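Keeping decanted liquids in order

Most of us end up with a shelf of half-used liquids under the sink or in the garage: oil, vinegar, washing-up liquid bought in bulk, white spirit. A little order saves time and a fair amount of mess.

Start with the labels. Masking tape and a ballpoint will do for a week, but the ink fades and the tape lifts once it gets oily. A paper label covered with wide clear tape lasts much longer. Write the contents and the month you filled it, and put it on the side that faces out.

Never put white spirit, bleach or any garden product into a bottle that once held a drink, however well you label it. Keep those in the container they came in, with the cap screwed down.

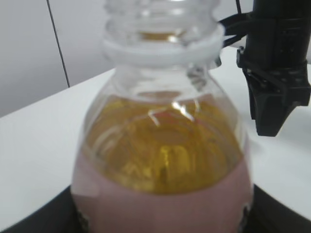 Cooking oil and vinegar are simpler, and an old drinks bottle suits vinegar well. Wash it in warm soapy water, rinse twice and leave it upside down overnight. Run a finger round the threads, where sticky residue tends to stay. The white ring left on the neck under the threads is worth removing – dirt collects behind it, and a drip will sit there for weeks. Snip it with small scissors, cutting away from your hand, and peel it off. Clear plastic lets you see how much is left, but oil keeps better in the dark, so put it in a cupboard away from the cooker.

Use a funnel for filling. If the liquid glugs and backs up, lift the funnel slightly so that air can get out – a matchstick between funnel and neck does the same job. Stop well short of the top.

For drips on the shelf, an old baking tray lined with newspaper is enough. Ivone Damasceno wrote in to recommend a seed tray, which is deeper and easier to lift out. Change the paper when it looks greasy.

Check the caps each November when you clear out the garage. Any that have cracked should go.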